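About Sellik Wallcovering

We hang wallpaper. We also take it down, patch it, match it, and talk people out of the wrong roll and into the right one, and we love every part of it (even the steaming, on a good day). Sellik started in a rented storefront on Staten Avenue with one pasting table and a box of borrowed sample books. Today there are 13 of us, and last year we papered 151 rooms, from tiny powder rooms to a two-story stairwell that took us eight days and every ladder we own.

Most of our customers have never hired a paperhanger before. Plenty of them grew up in houses where the paper was brown, peeling and hard to love, so they come in a little nervous. We get it! Modern papers are a joy to work with, and the good ones come off the wall in whole strips when you're ready for a change.
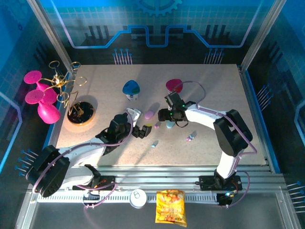

Our first visit is free, and it usually runs close to an hour. We measure each wall twice, look for old water stains, and check the corners with a plumb line. Older homes around here have corners that wander quite a bit, and a striped paper will show every bit of it. If your walls need skim coating first, we'll tell you on that visit and put it in the written quote, along with the number of rolls. You're welcome to buy the paper yourself from any shop you like. Just let us see the pattern repeat before you order, and please keep the labels so we can check the batch numbers.

We carry sample books from large mills and small studios, plus our own line, Gridgate, which we print in short runs. Gridgate began as a way to fill a gap - customers kept asking for geometric patterns in colors you could live with at breakfast. It now comes in eight designs, and the newest arrives in July.
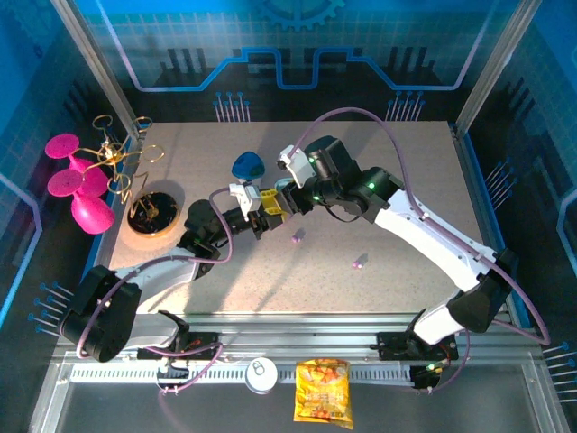 Choosing a pattern is our favorite conversation. People tend to bring in a sample the size of a postcard and ask if it will be too much, and the only way to know is to see it big. We'll tape up full-width lengths and leave them with you for a week so you can look at them in the morning and again with the lamps on. A strong print needs something quiet next to it. Blue walls with grid lines and glowing circuit traces have plenty going on, and a plain speckled beige surface like the table there gives your eye somewhere to rest. The same thinking works in a kid's bedroom or a home office: one lively pattern, then a floor or a desktop that stays calm.

We don't push feature walls, and we don't push whole rooms either. Some of the prettiest jobs we've done were the backs of bookcases, or the inside of a hall closet that makes the owner smile every time she grabs her coat.
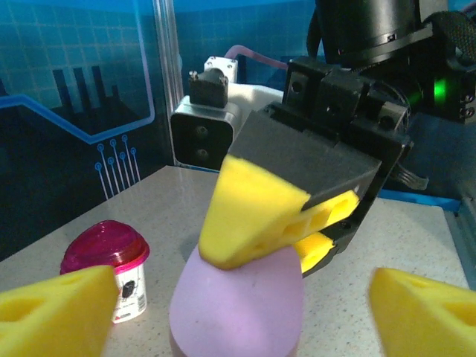 Sellik Wallcovering - Hanging and Repair Team

The repair side of the shop came to us when we took over the Wijesinghe paper workshop, and we kept its tools, its flat files and its wonderful habit of saving an offcut from every job. If a pipe bursts or a dog gets bored, there's a fair chance we can patch the damage so you'd have to hunt for the seam. For papers that are no longer made, we can often trace the missing section and color it by hand. It's slow work and we think it's the most fun in the building.

Everyone on the team learns the trade the same way. New hires spend their first season on prep: stripping, sanding, sizing and filling. After that they move on to plain lining paper, then small repeats, and finally murals and grasscloth. We send two people to every job, and the same two come back each morning until it's finished. They'll cover your floors, move the light furniture, and take the scraps away with them. Heavy pieces and anything breakable should be moved before we get there.

We also run an evening class at the Staten Avenue shop for people who want to hang their own. Bring old clothes and a tape measure; we supply paste, brushes and a practice wall with a window and an outlet in it, so you get to try the tricky cuts.
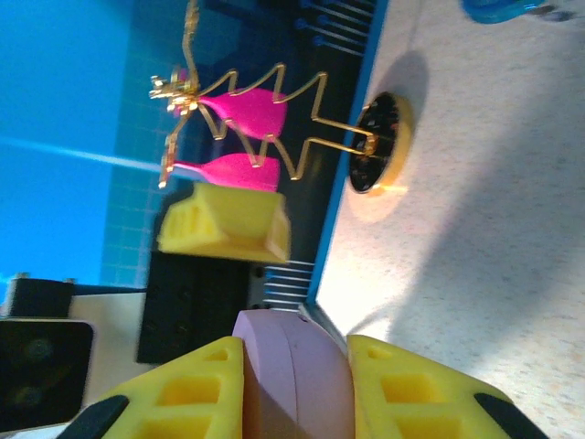
Gold-colored wire piece with magenta cones and a round black base.

Come by and flip through the books. There's coffee, and the big table by the window is yours for as long as you need it. If you have room measurements or a few snapshots of your walls, bring those too, and call ahead if you want to see the Gridgate rolls unrolled.

Page last updated May 28, 2021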